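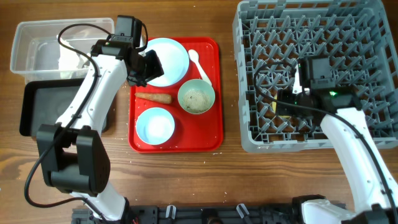
Progress report, table clearing work package
Viltard project, report to Kandico, 21st May

Work in this period went almost entirely into the meal clearing task, the second of the long tasks in the Viltard plan. The task asks a pair of arms to take a used meal tray, get the leftovers off it, put the trash and the dishes where they belong, and leave the tray bare. We settled on one table layout at the start of the period and have kept to it: the clear container for trash, the black tray for food scraps, the gray rack for dishes, and the red tray with the meal in the middle. Food is what makes the task hard. A carrot can be grasped and dropped like any other object, but rice spreads over the red tray and onto the wood as soon as a bowl is handled, and the policy has to cope with whatever is left lying there.

Data collection

We recorded 207 teleoperated demonstrations. After review, 172 were kept for training. The rest were dropped for operator pauses, dropped camera streams or a start position outside the agreed range. The start position of the dishes was changed between episodes, and so was the amount of rice. Recording used the Gromard logging software, which now saves the head and wrist views with a shared clock. This fixed the timing drift we described in the last report.

Labeling took longer than planned. Each episode is split into subtasks by hand, and the operators did not agree at first on where "scrape" ends and "place" begins. We wrote a short guide, relabeled the early episodes and have had no further disagreement worth noting.

Method

The policy is trained in two stages. In the first stage a single model learns from full episodes. In the second, the same model is trained on shorter clips taken from the points where it tends to go wrong, mainly bowl grasps and the handover between scraping and placing. Clips are picked by a score the model gives to its own predicted actions. We call this step Zamudio in the code and will use that name in the paper.

Second stage training runs for 4000 steps. Longer runs gave smoother motion but the arms began to skip the scraping step, so we stopped there.

Results so far

The two-stage model finishes the task more often than the single-stage model, and the gain is mostly in bowl handling. Trash sorting was already good and has not changed. Wrappers and crumpled white material give little trouble.

Loose rice is the open problem. A red tray with nothing on it meets our current rule for a finished episode, even with grains on the table beside it. We don't think that rule is strict enough. From the wrist view the grains between the two trays show up well against the wood, so a check on the table surface should be possible without adding a camera.

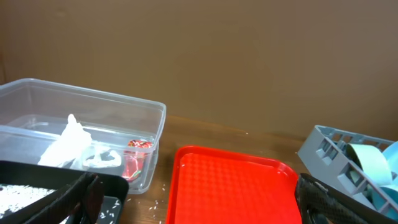
Changes to the plan

We ask to move 14 hours of robot time from the drawer task to this one, to be used for scoring the table surface and for a small set of wipe demonstrations. The drawer task can absorb this without a new end date. No change to the budget is requested.

Next steps

Write the stricter success rule and rescore the stored evaluation runs with it.
Record wipe demonstrations with the sponge.
Repeat the two-stage comparison with a second random seed.
Send Kandico the labeling guide and the cleaned episode list.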